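Finishing forum > Oils and waxes > Hardwax oil recoat interval on light timber

gradside_mick
2024-07-21
Second coat of Udex matte on a pale table top. The tin says 6 hours between coats, the data sheet says 3. Shed sits at 90 per cent humidity overnight. Which figure do people work to?

Pap
Neither. Both assume a dry room. At 90 per cent I leave it overnight and check for drag with a clean rag. If the rag catches, wait.

Iltholm
Disagree with Pap. Leave it too long and the second coat has nothing to key into. I recoat at 6 hours whatever the weather and have had no lifting.

Pap
Hardwax oil doesn't need a chemical key at that stage. A grey pad fixes it. Recoating over a soft first coat gives you patchy sheen, and on light colours you will see it.

gradside_mick
Patchy sheen is what I got on the test board -- dull streaks along the grain.

Arwel Gough
Streaks along the grain sound like excess oil left on the surface. How long before you buffed it off?

gradside_mick
Close to the limit on the tin. I was doing both sides.

Arwel Gough
Do one side at a time then. Also check your sanding. I stop at 120 on fine-grained stuff. Go finer and it takes up less oil, so more of it sits on top.

Iltholm
120 is too coarse for a table top. You'll feel it. 180 is fine if you buff properly.

Arwel Gough
You won't feel it after the second coat is padded back. Mine was done that way, two thin coats, no colour added, and the finish has stayed even.
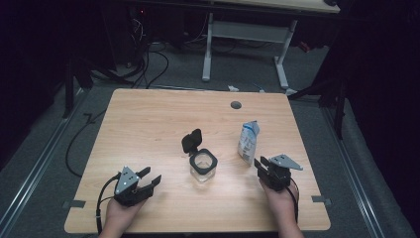
I wipe it with a damp cloth and re-oil once a year in June. Thin coats matter more than the grit, so I'd sort that out first and run another test board before touching the top.

gradside_mick
Will do another board at 120 and one at 180, both left overnight.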